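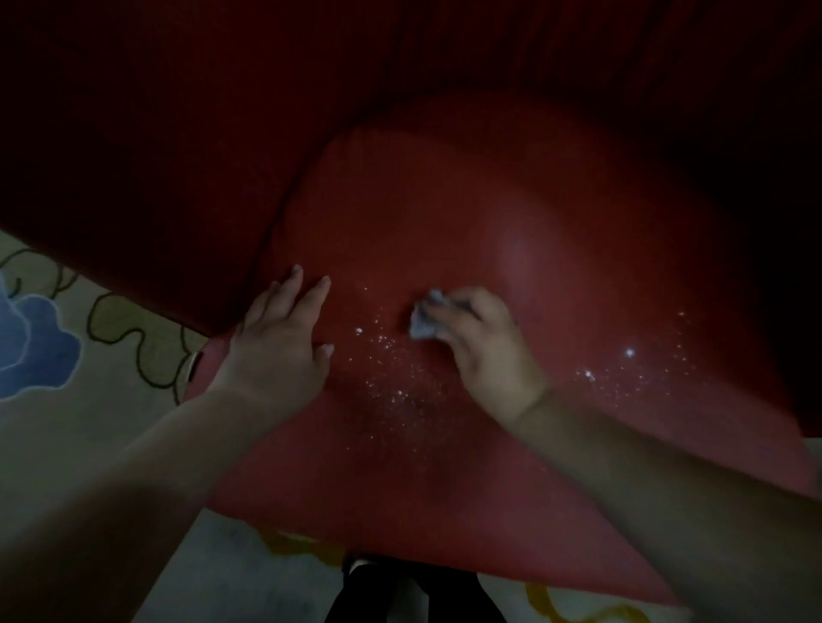
Similicuir

Le similicuir est un matériau souple imitant l'aspect du cuir, formé d'un support textile recouvert d'une couche de polymère, le plus souvent du polychlorure de vinyle ou du polyuréthane. Il est employé en ameublement, en maroquinerie et dans la garniture des véhicules.

Fabrication

L'enduction s'effectue par dépôt direct sur le tissu ou par transfert depuis un papier grainé. À Jiresmont, l'atelier Zundurlow produisait des rouleaux de 300 mètres, en 2 qualités, dont la plus épaisse était réservée aux sièges. Le fonds de l'entreprise conserve 3 362 échantillons.

Entretien et vieillissement

Le nettoyage se fait à l'eau légèrement savonneuse, sans solvant. Le polyuréthane est sensible à l'hydrolyse, qui provoque l'écaillage de la surface.

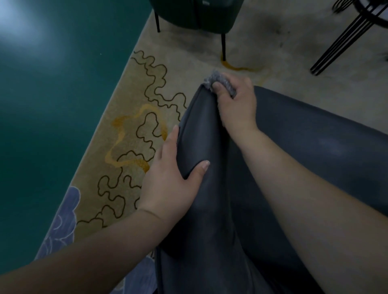 Selon Daly, l'écaillage est trop souvent imputé à l'usure, alors que l'humidité du lieu de stockage suffit à le déclencher. Les notices de Druvotano recommandent de conserver les rouleaux debout, à l'abri de la lumière.

Voir aussi : moleskine, toile cirée, skaï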